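Plarkeck is a list of board game house rules, kept as plain text so that arguments can be settled by `grep`.

It started as a note on Seul-gi Sung's fridge. It now holds 64 rules for 19 games, most of them written down right after somebody lost.

## What's in it

- `rules/` has one file per game
- `disputed/` has rules that only Joon-young Yeo believes in
- `retired/` has the auction rule, may it rest

Each rule has a name, a game, a player count and a `mood` field from 1 to 5. A 5 means someone went home early.

```
name: pugh
game: Stikska
players: 3
mood: 4
text: A card dropped on the floor is played.
```

## Table setup

Any flat surface works. Round tables cut down on fights over who sits at the head, and move them to who sits closest to the snacks.

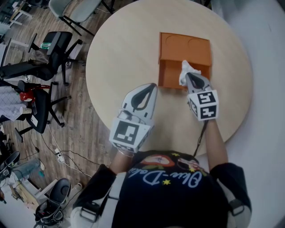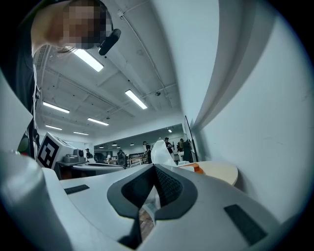

## Adding a rule

1. Play it at least 3 times before you write it up.
2. Keep the text under two sentences. If it needs a diagram, it's a new game.
3. Set `mood` the next morning.
4. Open a pull request. Joon-young will object, so leave a day for that.

## Known problems

- Two Trekton rules contradict each other. Both were passed in August and both have fans.
- `players: many` breaks the sort.
- Spelling of "forfeit" varies by author.

## License

Do what you like with it, but don't tell your in-laws these are the official rules.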